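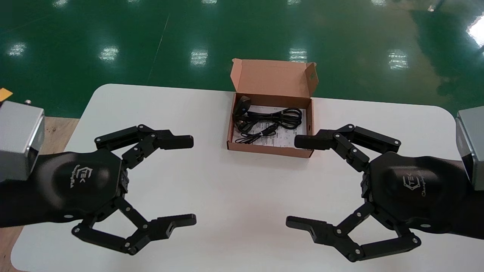 El corrector llega cuando ya nadie quiere tocar el libro. En Treltik, sello pequeño, lo saben bien: 200 páginas de cuentos, 46 erratas en primeras pruebas. Y prisa, siempre prisa. La imprenta espera el archivo en agosto – ni un día mas. 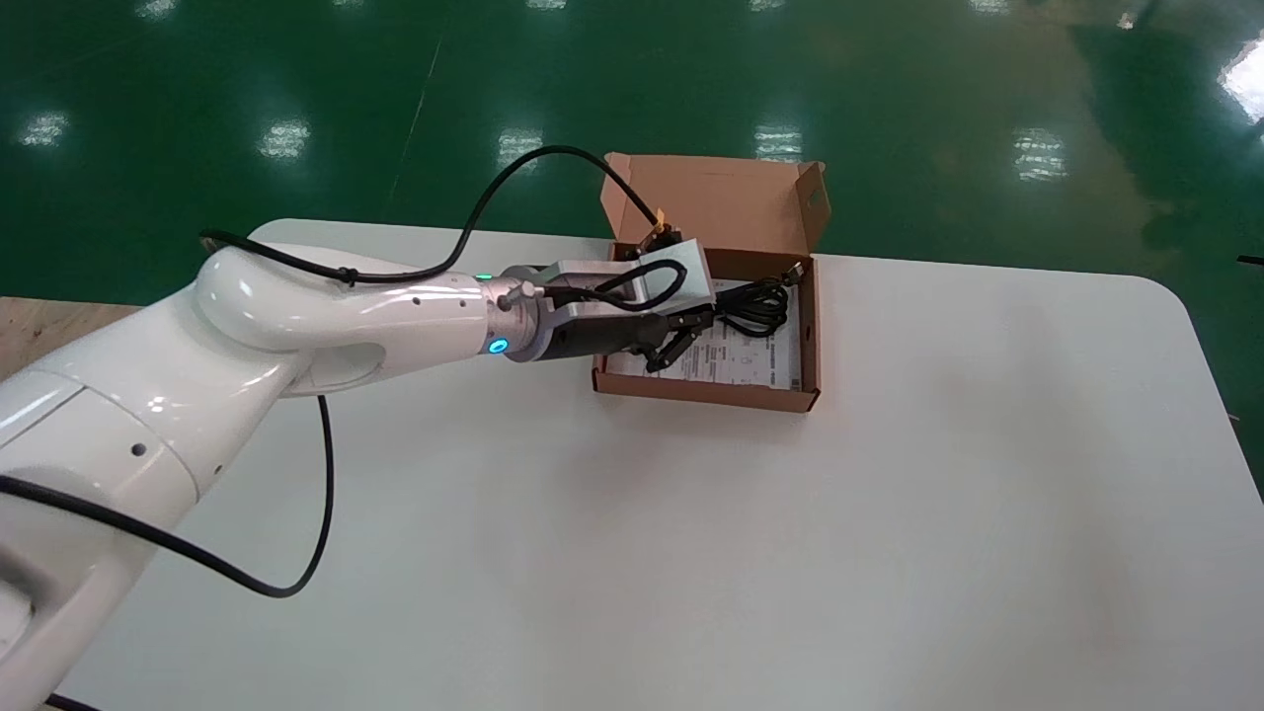

¿Cuántas lecturas necesita un libro?

Dos como mínimo, una sobre el texto y otra ya maquetado.

Dadik hace tres. Cuesta más, claro. Pero reimprimir una cubierta con el título mal partido sale peor, y en Dandico todavia se acuerdan.

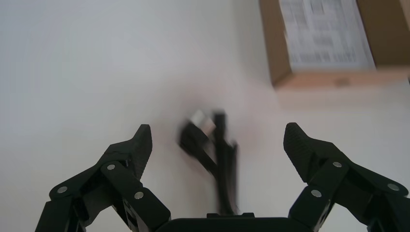

Caja y cable sobre una superficie blanca.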